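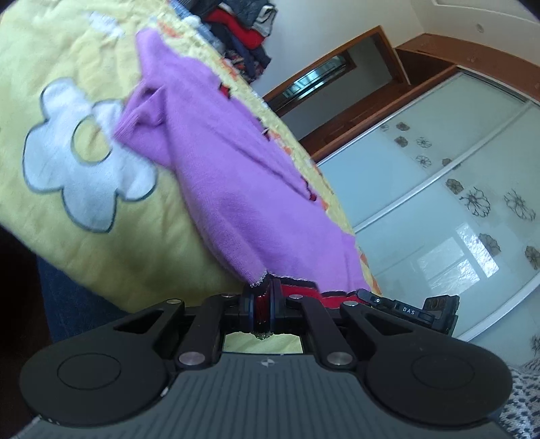
Home Notebook People Rooms Archive

Filed under: Teaching lab notes / Shared handover

February, started 8:40

Second pass at the discharge case with the mixed group: nursing, occupational therapy, social work and pharmacy in one room. Room 876 again. Zyanya ran the session, I sat at the back and kept the log. Benoît played the patient's son by phone from the office next door. Mireille was meant to observe but got called to a placement meeting and came in for the debrief.

Same case as last time. Woman in her eighties, lives alone, admitted after a fall, keen to go home. Medication changed twice on the ward. Son lives a long drive away and wants her moved to residential care. The task is one discharge plan, agreed by all four professions, written on one sheet.

What changed from the first pass: I cut the case text. It had grown to 900 words with everyone's additions, and students were still reading when they should have been talking. The new version fits on one side of paper. Anything cut is now held by one profession only, on a separate card, so it has to be asked for or offered. The pharmacy card has the dose change. The social work card has the son's earlier call. OT has the stairs.

Plan was 50 minutes for the case and the rest of the morning for debrief.

9:15. Slow start. The nursing students opened and the others let them. Most of the early talk was a recital of the ward record. Zyanya didn't step in, as agreed beforehand.

First real question came from an OT student, who asked what "managing at home" meant in the nursing notes. No one could say. It had been copied forward from an older entry (I wrote it that way on purpose, and in the first pass it went straight past everyone). They spent a while on it and ended up with a list of what she would need to do in the morning before anyone arrived. Good use of the time.

Benoît's call went in early, before they had talked about residential care at all. My fault, I gave him the old running order. The social work student who picked up handled it well but was answering alone while the others kept working. When she came back to the table she had to get their attention twice. Afterward she said it felt like bringing in a message from outside. I would like to keep the call but have it on speaker, or have two people take it.

The dose change came out late. The pharmacy student had the card in front of her the whole time and said in debrief that she was waiting for the group to get to medication. The nurses said they assumed she would speak up if there was anything. We had the same exchange in the first pass with different people, so I am less inclined to put it down to shyness. Raphaël thinks the cards make it worse by making the information look like private property. He may be right. He wants to try a version where each card says at the top "share when useful". I'd sooner leave the cards bare and change the opening round so that each person says what they know and what they don't.

Plan sheet. They finished it, with two lines left blank under follow-up. All the actions had a name beside them except the call back to the son, which was down as "team". Borislav has been saying for a while that "team" should be banned from that column. I have added a note to the template.

Debrief. Mireille asked each of them to say what another profession at the table had done that they couldn't have done themselves. Some of the answers were polite and vague. The best was from a nursing student, who said she had always taken a home visit report as a form to wait for and hadn't known what went into it. The OT student then talked through how she does one, stairs and kettle and so on, and people took notes without being told to.

One complaint, fair: the patient herself has no voice in the case. The son phones, the ward record speaks, and she appears only in other people's notes. Zyanya suggested a short recorded statement played at the start. Mireille would prefer a live role and thinks the simulated patient group at Tuhiwai could lend us someone. Cost to be checked.

Things to fix before the next pass:

- running order, correct copy to Benoît
- son's call on speaker
- opening round, try it once with the cards as they are
- "team" out of the action column
- ask Tuhiwai about a patient role
- the clock in 876 is slow, bring a timer

The feedback forms are in the gray folder, not yet typed up. Raphaël has offered to do them if someone sends him the coding list we used on the Usamier sessions. I think Borislav has the last version.

11:50. Room handed back. Zyanya has the unused cards. Still to write up: my notes on the phone call, which are on the back of the old case text.

Previous entry Next entry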